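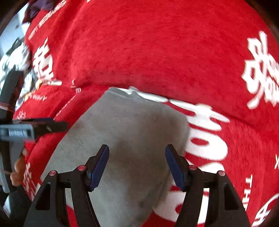
*Gray fabric on a red printed fleece, with the hand-held grippers at work. Step 3 below covers this grip.*

# How to fit gripper sessions into a laundry shift without wrecking the shift

Zarolis says the folding arms will be ready for the Florkudstead site when they have seen enough folding. Our folders are the ones showing them, using hand-held grippers in place of fingers. The sales deck calls this "capturing expertise." On the floor it is folding done slower, with a tool in each hand, while the carts keep arriving.

I run the afternoon line. I don't think the arms will do what the deck says by the date in the deck, and I have said so. The sessions are happening anyway, so these are the steps we use.

## Before you start

You need:

- two people who have agreed to it, in writing, for that shift
- one table that is not on the main line
- a pair of grippers, charged
- a mixed bin of real pieces, no samples from the supplier
- the paper log

Agreement matters. Yayra Odoi turned down her first session and lost no hours over it. If a lead tells you it's mandatory, ask to see where that is written.

## Step 1: Lower the target first

A good folder here clears 200 pieces an hour by hand. With the grippers, our best hour so far is 44. Change the number on the board before anyone picks up a tool. We did it afterward the first time, and two people spent a week explaining a red mark on their record.

Take the session table out of the line average completely. Don't let anyone "blend" it.

## Step 2: Load a mixed bin

Zarolis would like flat white towels. Give them some, but most of what slows us down is personal laundry: fleece throws, sweats, things with hoods, things inside other things. If the arms only ever see towels, we will be left with everything else at a towel rate.

Spread the larger piece out first. Leave a fold in it if it came out of the bin that way. Smoothing everything by hand before you record teaches the machine about a job that doesn't exist.

## Step 3: Take the small piece off the big one

1. Open the jaws wider than you think you need.
2. Come in over the top piece with one gripper. Hold the other to the side, ready.
3. Look for a hem or a raised fold and close on that.
4. Lift a little and stop. If the blanket comes up too, you have both layers. Let go and try again.
5. Move the loose piece clear before you touch the blanket.

Gray on red is easy to tell apart by eye. Telling one layer from two is harder, and your fingertips normally do that part. Through a gripper you get very little of it. Fuseini Nutsugah watches for the piece underneath to shift, and that has worked better than anything in the manual.

Log the misses. The form has a box for "successful grasps" and no box for the rest, so we write them in the margin.

## Step 4: Stop at 30 minutes

The grippers are light for the first ten minutes. After that you feel them in the thumb and the outside of the forearm. Swap at 30, even when the session is going well, and put the person coming off on sorting or tags – not straight back on the line at full rate.

Sore wrists go in the injury book. "It's only a trial" is not a reason to leave them out.

## Step 5: Close out the paperwork

For each session, write down:

- who folded and for how long
- pieces started, pieces finished, pieces dropped
- whether anyone else covered their regular work
- anything a supervisor promised out loud

Keep a copy. Session time is paid at the regular rate plus the trial premium, and the premium only shows up if the form is signed the same shift.

## What has changed so far

Two folders have learned something new and get paid a bit extra for it. The line is short two folders whenever they do it, and the others absorb that. There is no arm on our floor yet. Barros, our sister site, was promised one after 2000 recorded folds. They passed that number in August and were given a new one.

Management says no jobs will go. I asked for that with a date and a signature and am still waiting. Until it comes, I'd treat the sessions as ordinary paid work: do them properly, log them, and don't train on your break.

Questions about the form go to the afternoon desk before 4 p.m.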